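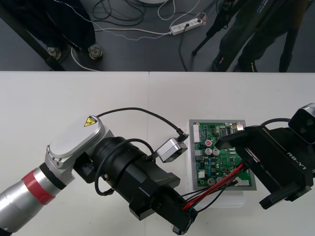 The Lukness cell

The Lukness cell is a two-armed robot workstation for handling circuit boards and small wired parts, set up at the Cerkham electronics workshop in Lunomwood. I look after it most weeks, so take this entry as the view of the person with the hex keys. Other cells in this wiki get a very proper third-person write-up, and I did try that, but it came out so stiff that I gave up and wrote it the way I'd tell a new person at the bench.

Name

Lukness is the name of the project that paid for the table. People also call it "the board cell" or just "the table", and you'll find all three in the logbook. If you're searching old entries, try "the table" first (Florencio Esteban wrote up most of the early ones and never called it anything else).

Layout

The cell has one white table with the robot's two arms reaching in over it. The left arm is silver down to the joint, both grippers are black, and the right gripper has RB-Y1 lettered on its side in white, which comes in handy when you're on the phone with someone and they ask which side you mean. Each arm carries its own camera near the hand. There's also a view from outside the arms that takes in the whole work area, and I lean on that one more than I expected to.

Boards don't sit straight on the tabletop. They go on a base in the middle, between the arms, with a tray underneath, and that position is the one thing in the cell I'm truly fussy about. Everything else can drift a little and get corrected. If the base has drifted, the right gripper comes down on the corner of the board a little off from where you taught it, and then you spend the morning blaming the wrist.

The green board we use most is a crowded thing with round silver capacitors in among the chips. They're the high points, and they decide the path: any move across the board gets planned over the tops of them, even when a shorter way looks clear on screen. A red and black wire bundle comes off the lower part of the board toward the left hand. Leave slack in it! I've seen people pull it neat and straight because it looks tidier, and then there's nothing left to give when the arm moves.

The floor side

Power comes from a strip on the floor beyond the table, and that's also where the tripod and other stands live, along with a fair amount of cable. I'm not going to pretend it's pretty. My rule is that floor cables can be messy as long as they aren't tight, and that you walk the whole floor side with your eyes down before you enable anything. A tripod leg nudged by a shoe changes the outside view just enough to be annoying and too little to be obvious.

If you've had to move a stand, write it in the log. Then redo the view check described further down, even if you're sure you put it back where it was.

Starting up

Elfriede Hellwig wrote the original startup sheet, and what I do now is mostly hers with a couple of things swapped around.

Start with the arms off and wipe the table. Look at the cables on each wrist, especially where the camera cable arcs up from the joint and comes down again over the wrist. It needs to be a loose arc through the full turn of the hand. Next comes the board base: push it gently with two fingers, and if it slides, stop there and reseat it.

After that, power on, wait for both arms to report ready, and send them to the parked pose one at a time, left first. I know you can send both together. I still do it singly, because if there's an odd noise I want to know which side made it.

The last part is the view check. Bring up all the camera pictures and compare them with the saved ones from the last good day. You're looking at the table edge and the faint seam across the top, mostly, because those don't move. Boards and wires come and go.

The whole thing takes me less than a coffee. Thái does it faster, and I've stopped asking how.

Calibrating the hands

Hand calibration is done again after any work on a gripper or a wrist camera. You bring the hand over a known mark, step through the poses in the list, and let the software solve for the offset between the camera and the fingers. We allow 2 tries. If the second one doesn't settle, the trouble is nearly always a loose camera mount, and running it a third time only gets you a confident wrong answer (I have a page in the logbook about exactly that, from January, and I'd rather you didn't read it).

Before you start, look through the wrist picture and make sure both fingers are in it. They should come in at the lower corners with clear table in between. If one has gone missing, the camera has tilted on its mount, and you can fix that by hand in a minute. 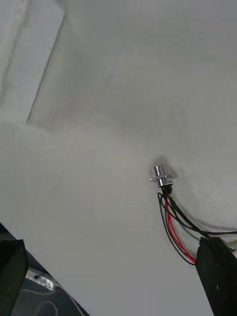

Connectors with loose wires are the hardest thing we ask the cell to handle, and they get a section of their own in the task list for that reason. A board is flat and stays put, while a wired connector has a solid end and a floppy end, and the floppy end does what it likes. My habit is to line the hand up on the metal body and ignore the wires until the fingers are well down on either side. Then I look at the wires again, and I look hardest at the right finger, where the red one and the thin black one run down to the tip and could easily end up between the finger and the table. The green one and the thick black cable swing off the other way, out to the right, so I plan the lift with room on that side. Shiny metal bodies also throw bright streaks at the camera, and if the detector is hunting back and forth I soften the light before I touch any settings.

The flat part around the connector matters too. Any raised edge or flap of white material near the pick can look like part of the work surface from a wrist camera, with only a thin line of shadow to tell you otherwise. Keep the approach on the clear side of it, or flatten it down first.

Weekly care

Monday is care day, before the first job. The fingers get wiped with a dry cloth and checked for specks and scratches on the gripping faces. Scratches on the outside of a finger can stay. On the inside face they start to mark parts, so those fingers come off.

Finger screws get checked with the small driver from the drawer, never the long-handled one, which makes it far too easy to overdo it. Camera windows get the lens cloth. I also run each hand open and closed 5 times and just listen. It should sound the same every time, a soft even whir and a stop. A click on closing usually means grit, and grit usually comes out with a brush.

The yellow warning sticker on the left joint cover stays on and stays readable. When you wipe down the arm, go around it.

Known faults and repairs

The longest stoppage so far was a camera cable on the left wrist. The picture would freeze for a moment and come back, only in certain poses, and we swapped the camera first (wrong), then the port (also wrong). Florencio found it by holding the hand still and wiggling the cable close to the joint, where it had been bending in the same spot on every turn. The log had the arm at 3,801 cycles by then. The new cable went on with a wider loop, and we haven't had the freeze again.

Drifting grip width is the other regular. The hand says it's closed on the part, but the part slips on the way up. Clean the fingers, re-zero the hand while it's empty, and try again with a scrap connector before you trust it with a good one. If it still slips, swap the finger pair. We keep 2 spare pairs on the shelf over the bench, and please tell me if you take the last one so I can order more.

Board corners popping up when the other side gets pressed is not a robot fault at all, though it gets reported as one. Check how the board is sitting on the base. Then have the upper finger of the right hand rest on the far corner while the left hand does its work, with a light touch, well away from anything soldered.

Shutting down

Open both hands, take the part out, and park the arms left then right. Power down the arms before the cameras so you can still see what they're doing. Wires go back in the bin coiled loosely, and the base stays on the table where it is. Please don't lift it to clean under it. If something has rolled beneath the tray, leave me a note with the time and I'll get it out at the next care day.

See also

Logbook, the table (early entries, F. Esteban)
Startup sheet, original version (E. Hellwig)
Wired connectors, task list
Finger spares and ordering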